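About Drullstead

Drullstead reads defence announcements for a living. Ministries and manufacturers put out a great many of them, mostly on a Monday, and most say a new radar, battery or base has made somebody's sky safer. We ask how they know.

Ignacio Gaete started the company after years of writing tender summaries for other people. He had noticed that "operational" could mean a crew on shift around the clock, or a launcher parked in a shed with no trained operators within a day's drive. The press release looked the same in both cases. We now keep a register of 531 ground-based air defence claims, each one marked as supported, partly supported or unsupported. The last group is the biggest. 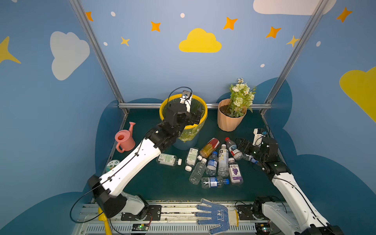 Our clients are parliamentary researchers, insurers, a few newspapers and the odd supplier who wants to know what a competitor has really delivered. We don't sell equipment and we don't take commissions from anyone who does. Suppliers pay the same rate as everybody else and get the same report, including the parts they'd prefer we left out. Two have cancelled over it.

We are wary of our own trade as well. Analysts like maps with large coloured circles on them, and a circle showing a system's maximum range tells you very little about what it can detect behind a hill. You won't find many circles in our work. Where we rely on a single source we say so, and where we've guessed, the word "guess" appears in the text.

Our main publication is Lidevard, a plain bulletin that goes to 2000 subscribers. Each issue runs to 42 pages or fewer. It covers procurement, training, maintenance and spare parts, the last being where we think most programmes come unstuck. Back issues are free to public libraries.

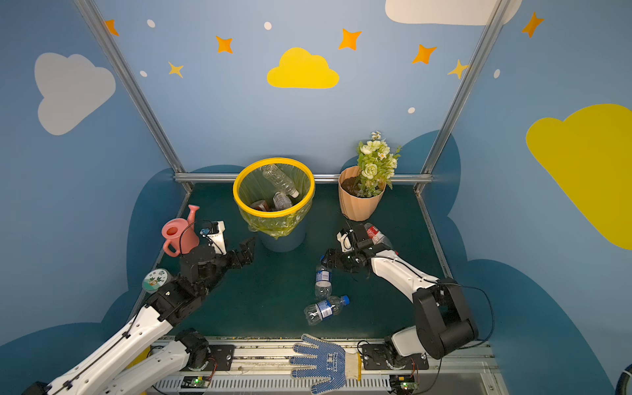 Two robot arms at a bin with a yellow rim.

We don't predict wars, rank armies or comment on television about either. If you think we've marked a claim wrongly, write to us with the document that shows it. Corrections are printed on the front page of the next bulletin.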